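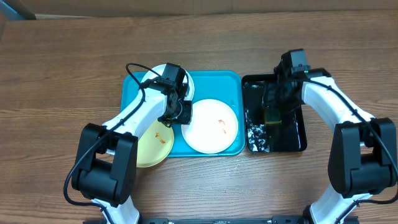 Visit to the Stundis lab, Gernberg, 8 Oct 2025

Our group spent the morning in the table-clearing area, where two-arm stations handle used plates and trays. Firdevs Dönmez took us through the house rules before we went near a station.

Operators stay behind the floor line while the arms are powered. Anyone who needs to reach onto the table presses the stop first and says so out loud. Cables must be checked at each joint before a shift, and speed is capped at 600 mm per second when visitors are present.

Food residue has its own page. Grippers are wiped down after every 14 runs, and dirty plates are never stacked with clean ones.

Erdal Ersoy asked who signs off changes to the rules. The answer was Silvana Xavier, in writing, with a review each July. We left at 11 for the Karakaya site.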